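Folding Tables at Home: Gallery
Collected by Berenice Quintero

These are the narrow folding tables readers have asked me about most since October. Each one gets a line or two on where it goes and how it's used.

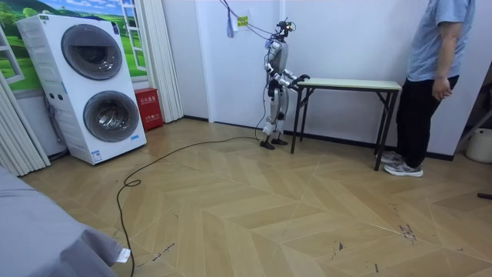 How much room should I leave in front of a table that stands along a wall?

Leave enough to pull out a chair and still get past behind it. In a small room, 3 feet is comfortable.

Narrow table, long side to the wall. Pale mint-green rectangular top, thin black metal legs with cross-braces at each end, wooden floor.

I-hsuan Chu asked about cleaning light-colored tops. Use a soft cloth and dish soap, then dry the top right away. Skip scouring powder.

Page 7 of the tables section. Folding chairs are on the next page.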